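Section 4: Setting the charge and discharge limits

This section applies to the Istik wall battery fitted with the Fotura controller, software 2 or later. If your installer has already set the limits, check them anyway. Installers tend to leave the factory values in place, and the factory values were chosen to look good on a brochure.

Before you start

You will need the owner's code (on the card in the door pocket) and a recent electricity bill showing your day and night rates. Allow 21 minutes for the battery to finish its self-check if it has been switched off at the isolator.

CAUTION: Do not open the grey inner cover. Nothing behind it can be adjusted by the owner, and the terminals stay live with the isolator off.

4.1 Setting the reserve

The reserve is the part of the charge held back for a power cut. The factory setting is half. Unless your supply fails often, that is a lot of battery to pay for and never use.

1. Press and hold MENU until the display shows OWNER.
2. Enter the owner's code.
3. Scroll to RESERVE and press OK.
4. Set the figure you want with the arrow keys. The controller will not accept less than 10 per cent.
5. Press OK twice. The display returns to OWNER.

Note: The display gives "hours of backup" next to the reserve. Treat this as a guess. It is worked out from your average use over the past week, and an average tells you very little about an evening when the oven and the kettle are both on.

4.2 Setting the night charge

Night charging is sold as the way the battery pays for itself. It may do. Some of what you put in is lost on the way in and again on the way out, so the gap between your two rates has to cover that loss before you save anything. Do the sum with your own bill before turning it on.

1. From OWNER, scroll to NIGHT CHARGE and press OK.
2. Enter the start and end times of your cheap rate. The clock does not change itself in spring and autumn, whatever the leaflet says.
3. Choose a charge limit. In June, with solar panels on the roof, a full night charge leaves no room for the next day's sun.
4. Choose FIXED or SMART.

SMART uses a weather forecast to decide how much to buy overnight. We suggest running on FIXED for a month first and writing down the meter readings, so that you have something to compare it with.

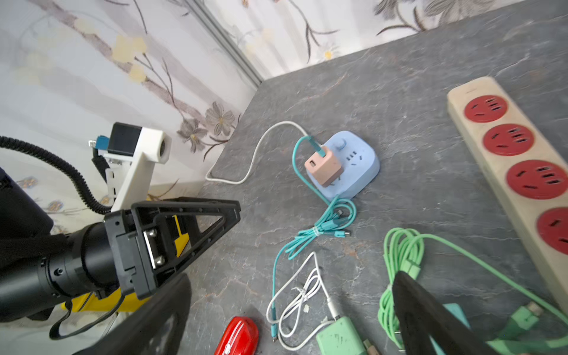 Murray Brunton wrote in after the first issue of this guide to say that we were being unfair to SMART. His battery at Arnurcombe had bought less at night on that setting than on FIXED, he said, and he had the readings to prove it. He did agree that it had charged to the top before two very bright days and sent most of the solar power out to the grid for next to nothing.

We have left the advice as it was. One house is one house, and his readings cover the sunny half of the year.

4.3 Checking the result

1. From OWNER, scroll to HISTORY and press OK.
2. Note the figures for ENERGY IN and ENERGY OUT.
3. Divide OUT by IN. If the level of charge was much the same at the start and end of the period, this is your real efficiency.

The record holds 216 hours and then writes over itself, so copy the figures down before they go. Ignore the SAVED figure. It takes no account of your standing charge or the cost of the battery.

Note: If the Ellery meter clamp has been fitted back to front, the controller will read import as export and the battery will charge when it should be discharging. Report this to your installer. Do not move the clamp yourself.

4.4 Going back to factory settings

Hold MENU and the down arrow together until RESET shows, then press OK. The owner's code is kept. The night charge times are not, and must be entered again as in 4.2.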